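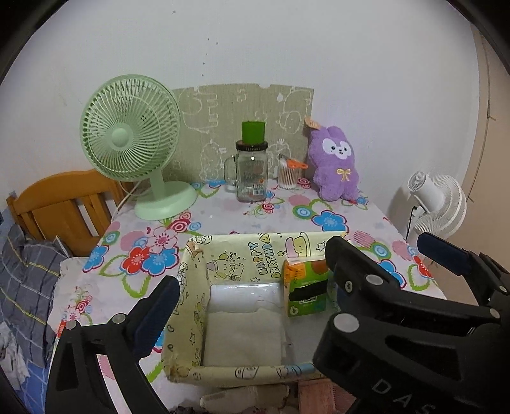
Forum > Greifer & Werkzeuge > Wartung > Handgeführte Greifer

Handgreifer: Polster an den Backen nachkleben oder gleich tauschen?

Totcombe
Wir nehmen mit einem Handgreifer Greifvorgänge auf, meist weiches Zeug wie Taschentuchpackungen aus einer Schachtel. Schwarze Kunststoffbacken, blaue Gummipolster innen an den Spitzen, an jeder Backe sieht man zwei Schrauben. Seit Januar rutscht mir die Packung auf der rechten Seite weg, links hält alles. Im Wartungsblatt von Rekosura steht, man solle die Polster nach 972 Zyklen wechseln. Wie kommt man auf so eine Zahl? Ich habe den Verdacht, dass da vor allem Polster verkauft werden sollen. Hat das mal jemand nachgeprüft?

Desitham_Werkstatt
Die Zahl würde ich ignorieren. Bei uns waren viele „verschlissene“ Polster bloß fettig. Lappen mit Isopropanol, 5 Minuten ablüften lassen, noch mal greifen. Danach die Schrauben prüfen, und zwar von Hand und ohne Akkuschrauber, sonst ist das Gewinde im Kunststoff hin. Hat die Backe Spiel, kommt das Polster schräg an die Packung und du drückst nur mit der Kante. Da hilft auch ein neues Polster nichts. Probeweise links und rechts tauschen geht nur, wenn die Polster gleich geschnitten sind, das waren sie bei unserem nicht.
Schraubensicherung lasse ich weg. Manche Sorten greifen Kunststoff an, und was auf der Tube steht, glaube ich erst nach einem Versuch am Altteil.

lương_bastelt
einfach sekundenkleber drauf, hält ewig

Desitham_Werkstatt
Bis er hart wird und bröselt. Wenn schon kleben, dann dünnes doppelseitiges Band, und die alten Reste vorher komplett runter. Ob das bei eurem Gummi hält, weiß ich auch nicht.

Diese Website verwendet Cookies. Mit der weiteren Nutzung stimmen Sie dem zu. Einstellungen | Akzeptieren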